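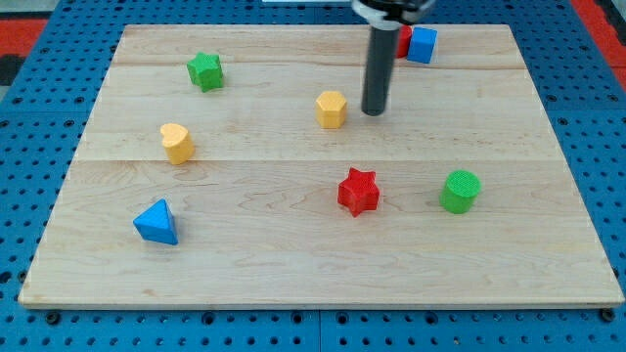
Good Practice at the Bench: Tabletop Manipulation Cell

Print this page | E-mail this page

The Clemach teaching laboratory adopted a revised set of bench rules in May. The rules apply to every cell in which an arm works over an open board with loose parts, and they cover students, visiting staff and contractors alike. The complete text runs to 39 clauses and is kept in binder 2602 at the laboratory desk. This gallery page sets out the clauses that operators are asked about most often. It was prepared by Noémie Tanguy and reviewed by Shivam Dixit.

Board with colored shape blocks, gripper tool lowered near the yellow hexagonal prism. Clause 4 requires that the board be square to the perforated surface and that its fixings be checked at the start of each shift. A board that moves under light hand pressure is not to be used.

Further notes to this picture

Spacing of parts. Blocks are to be set out with enough room for the tool to descend between them without contact. Where two blocks must stand close together, as the red block and the blue cube do at the far side of the board, the operator runs the first approach at reduced speed.

Open area. Part of the board is left bare as a place to set parts down. The near side of the board serves well for this purpose — it is the side the operator sees best.

Repeated colors. Each color on this board appears on two different shapes. Task sheets must therefore name both color and shape. "Red star" is acceptable; "the red one" is not, and sheets written that way will be returned.

Tool height. The height at which the tool may travel across the board is set by the tallest part in use. It is entered on the task sheet before the program is started and initialed by a second person.

Hands. No one reaches over the board while the arm is enabled. A fallen or misplaced block stays where it is until the arm has been stopped and the stop has been called aloud. This clause has no exceptions, including for demonstrations.

Records. Every unplanned contact between tool and part is logged before work resumes, even if no damage is found. Logs are passed to Fumiko Kaneko at the end of the shift.

Requests for changes to the rules should be made in writing to the laboratory desk.

Print this page | E-mail this page

Reader comments (3)

Lucienne Pruvost
Does the second set of initials for tool height have to come from a trained operator? At Lebrun we accept any member of staff, and I am not sure we should.

Shivam Dixit
A trained operator, yes. Clause 11 says so, and we will add it to the note on this page.

Shu-fen Lai
The rule on naming color and shape has saved us a good deal of rewriting. I would like to see the same for position, as "left" means something different from each side of the bench.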